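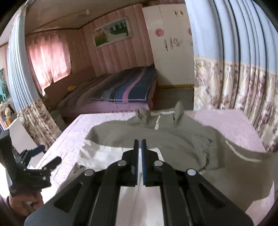
礼拝の聖書朗読が当たりました。固有名詞で詰まりそうです
投稿者:ねぼけ羊

今度の水曜の夕礼拝で、初めて朗読を担当します。箇所はネヘミヤ記の7章。帰還した人たちの名簿が延々と続くところで、読めない名前が次から次へと出てきます。牧師に相談したら「味わい深い箇所ですよ」と微笑まれました。味わう余裕はありません。全部読むべきでしょうか。途中を飛ばしたら怒られますか。

ルツ子の母
怒られません。うちの教会では長い名簿の箇所は週報に「抜粋」と書いて短くしています。ただ、勝手に飛ばすと説教者がちょうどそこから話を始めることがあるので、事前に一言どうぞ。私は一度やりました。説教の間ずっと床の木目を見ていました。

Aparecida Figueiredo
朗読奉仕を長くしている者です。前の晩に声に出して三回読んでください。黙読は練習に入りません。名前は二つか三つずつ区切り、鉛筆で斜線を入れておくと息が続きます。読み間違えても言い直さず、堂々と次へ。会衆の大半は聖書の違うページを開いていますから、まず気づかれません。
マイクは口からこぶし一つ分。速さは普段の会話の七割くらいで、自分では遅すぎると思うところがだいたい適正です。
それと、全部読む場合は時間を計って司会者に伝えておくこと。奏楽者が待ちくたびれて前奏を始めた例を知っています。

通りすがりの執事
ネヘミヤ7章なら、パロシュの子孫が2,172人と書いてあるはずです。昔、私はこれを2,266人と読みました。94人増えましたが、礼拝後に言ってきたのは小学生ひとりでした。名前より数字に気をつけて。

ねぼけ羊
ありがとうございます。牧師に聞いたら、説教は8章からだそうです。では7章はなぜ読むのかと尋ねたところ、また微笑まれました。斜線を引いてきます。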